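**Speaker notes – "One Bin per Desk: Collecting Beverage Cans at the Stisgate Office"**
Facilities session, 18/03/2022
Slot: opening talk, main room

**Opening (slides 1–2)**

Welcome attendees on behalf of Sireo Workplace Services. State the purpose of the session: to report on the can collection arrangement at Stisgate and to set out what each floor is asked to do from September.

Remind the room that this talk covers beverage cans only. Paper and glass are handled under the Hegde contract and will be taken up after the break. Questions on those streams should be held until then.

**Where we started (slide 3)**

Before the arrangement began, cans at Stisgate were placed in the general waste containers by the elevators. Cleaning staff sorted them by hand at the end of the day. A survey of the building found that 67 workstations were located on a different corridor from the nearest recycling point. Many employees told us that they kept empty cans on the desk until they left for the day, and that some were then forgotten.

Pause here. Ask for a show of hands from other sites with the same layout.

**The container (slide 4)**

The first decision concerned the type of container. Tall bins with lids were tried and returned. They took up floor space, and cleaning staff had to bend into them to remove what had settled at the bottom. The working group then moved to a shallow open bin that sits on the table itself. The contents are visible from a standing position, and the bin can be lifted and carried with both hands.

Explain that color matters for signage. Blue was chosen for cans at Stisgate, and the same blue is used on the wall posters and on the collection cart.

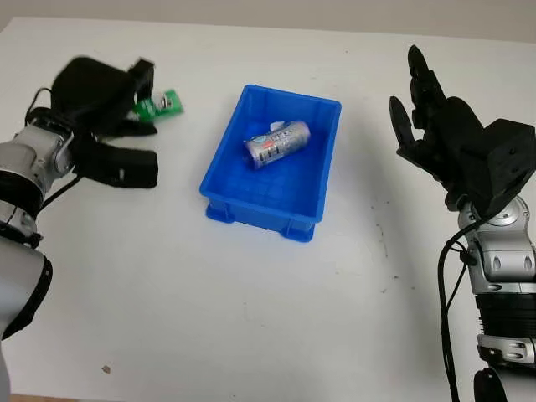
*Slide 4. Blue tabletop bin with a silver can inside; a green can to the left of the bin.*

Leave the slide up while covering the points below.

- Cans go in empty. Any remaining liquid is poured out at the pantry sink first.
- Cans are not to be crushed. Skisisell, our processor, has asked to receive them whole.
- Cans may lie in any direction. Stacking is unnecessary in a bin this shallow.
- Loose labels and paper scraps should be taken out before the bin is emptied.

**Collection rounds (slide 5)**

Each floor has two rounds a day, one before lunch and one at close of business. The bin is tipped into the cart and returned to the same table. Staff are asked not to move bins between rooms – the round sheets are organized by table, and a missing bin delays the whole floor.

Table surfaces are wiped during the afternoon round. Scuffs that do not come off with a damp cloth are noted on the sheet and left for the quarterly cleaning.

**What remains open (slide 6)**

Four floors have adopted the arrangement in full. The remaining floors have the bins but have not yet confirmed their round times. Floor leads should submit these in writing to the Sireo facilities desk.

The meeting rooms are still under discussion. Some departments prefer a single bin by the door.

**Close**

Thank the cleaning team at Stisgate. Direct attendees to the printed round sheets at the back of the room, then open the floor for questions on cans – ten minutes, moderated from the front table.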